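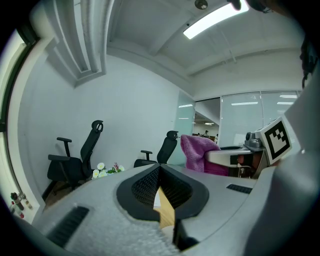 How long does the rye starter need at room temp before it goes in the dough? Overnight, till it domes and just starts to sink in the middle.

13/08/2017, bake notes

Batch 3 of the Tóth loaf. Same flour as last time (Prutent medium rye, new sack, smells a bit sweeter than the old one). 300 g rye, 275 g water, salt forgotten then added late, kneaded in by hand with wet fingers. Don't do that again, salty streak in one end.

Dough slack. Much slacker than May. Kitchen was warm all morning so could be that, could be the flour. Should have held back water and didnt. Kendra Charbonneau says her sack drinks more than mine, which is no help, same mill.

Proofed in the long tin, cloth over. Started showing pinholes on top way before I was ready, oven not hot yet. Put it in anyway, a bit under temp. Crust pale for ages. Turned it once.

Out of the oven weight: 266 g for the small one, didn't weigh the big one. Small one sounded hollow, big one did not. Gave the big one another 35 minutes with the heat turned down and foil on top. 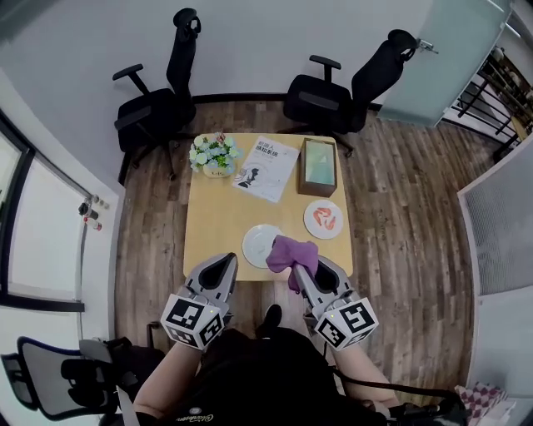

Cut the small one too early, gummy line along the bottom maybe a finger thick. Top half fine. Taste good, sour but not harsh, caraway too strong. Half the caraway next time or toast it first, Kendra toasts hers.

Big one left wrapped till tomorrow. DO NOT CUT, this means everybody.

Dreradetti tin sticks at the corners even greased. Lard did better than oil. The Fimeo tin lets go clean but it's wider so the loaf comes out flat. Might line the Dreradetti with paper and quit fighting it.

To try:
hold back a good splash of water, add only if stiff
salt in with the flour, FIRST
oven on before the dough goes in the tin, not after
starter back in fridge tonight, fed, it's getting thin and smells like nail polish

Old recipe card says to scald part of the rye the night before. Skipped that all three times. Kendra thinks thats where the gummy line comes from, I think it's me cutting it hot. Do one scalded and one plain, same tin, and leave them both alone for a day.

Need more caraway regardless. And foil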